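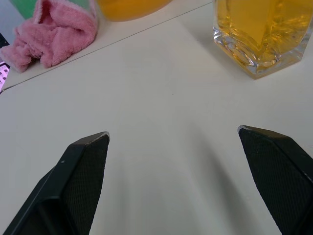

Wrist view, fingers open, glass on the right.

Home | List Info | Archives | Thread Index | Previous | Next | Reply

Subject: Re: Gripper closing before the target pose
From: Piyumi Bandara

Keith Cheetham wrote:

> We had another early close in the drinks-and-towel task at Ilelton. The
> fingers shut while the arm was still moving in. That makes 17 in 260 runs
> since the controller update in May. Trevor thinks it is the force
> threshold. Can someone check before we raise it? I would like to start
> again tomorrow.

Please don't raise the threshold yet. I went through the logs for all 17 and I don't think force has anything to do with it. In every one of them the close command was sent before any contact was recorded. The gripper did what it was told.

What I found is a stale message. When a run is stopped by hand, the last gripper command stays in the queue on the Firnar controller. If the next run starts within 1000 ms, the old command gets played as soon as the arm is enabled. All 17 bad runs came right after a manual stop. The longest gap between stop and restart was 138 ms, and that was the script restarting itself.

I put the wrist view at the top so we are all talking about the same approach. The jaws should stay like that, wide apart with only bare table between them, until the arm has stopped moving. The glass has liquid in it and it is the nearest thing to the fingers. If they close on the way in, the right one can catch the base.

While you are in there, look at the fingertips. The black looks worn or chipped at the very ends and you can see silvery edges on both. I don't think it is related, but Gareth should decide if they need changing. The grip pads are a separate part number, so please don't order the whole set.

For now:

- Flush the gripper queue by hand after every stop.
- Turn off auto restart in the Petchrat script.
- Use water in the glass, and not much of it.
- Keep one hand by the stop button during the approach.

I have a patch that clears the queue on disable. It works on the bench at Jutmont but has not been run on the Ilelton arm. Kirsty has the branch and can load it in the morning. Keith, please hold the restart until she has done that.

Piyumi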